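3.2 Small tabletop boards and residue after dry erasing

The boards considered in this section are of the small desk type, wider than tall, with a thin dark frame and a glossy white face. Boards of this kind are used for arithmetic practice, short reminders and counter notices. They differ from wall boards in two respects that bear on erasing. The writing surface is light and free to move, so the force applied by the eraser is limited by whatever holds the board. The surface is also close to vertical, and loosened pigment falls to the lower frame or to the table.

All boards were set upright toward the back of a beige table and were not clamped. Overhead lighting was left at its normal level. Glare on the upper left of the face was accepted during placement, and residue in that area was graded a second time from an oblique position.

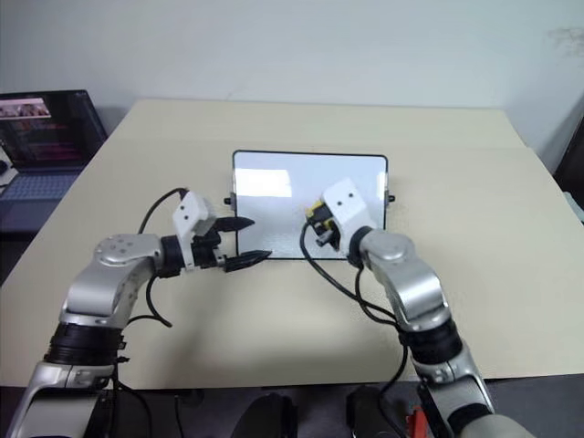 Placement was kept the same for every board in the Ullden and Gritham groups. Both groups have a coated steel face; the Gritham boards are older stock and had been in classroom use before the study. Each board was cleaned with a damp cloth, dried, and left for 29 minutes before writing. The text consisted of single-digit multiplication expressions and their results, written by hand in one color per board. Drying time before the first stroke of the eraser was 13 minutes throughout. Longer intervals were tried in August and dropped, as the order of the boards did not change.

Erasing was done dry, with a felt-based block eraser and horizontal strokes only. Residue was graded by Beverley Pearce on the four-step scale proposed by El Khatib: clear, tinted, legible in part, and legible. A character was placed in the third class if its outline could be followed over more than half its length. Tint left between characters was recorded separately and did not affect the class of the characters next to it.

Red ink gave the widest spread of classes on a single board. Figure 4 shows a board carrying red writing in several states: a smeared "=41" on the left, a clearer "4x5" beside it, and faint pinkish-red marks toward the right side. The first two items were graded legible and the marks on the right tinted. Uneven contact between felt and face is the likely cause of such differences. An unclamped board tilts slightly under load, and pressure then falls on one part of the stroke. The effect was weaker with black ink, for which the Emomo markers left few characters above the second class.

Figure 4. Tabletop board with partly erased red writing. A yellow eraser with a dark felt base lies to the right of the board.

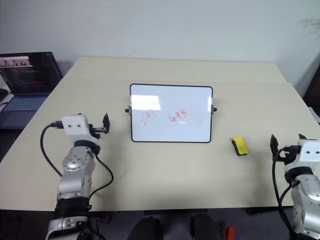
3.3 Effect of clamping

The procedure of Section 3.2 was repeated with the lower frame held in a padded clamp. Grades for red ink moved down by one class on most Ullden boards and were unchanged on the Gritham boards, where wear of the coating appears to dominate.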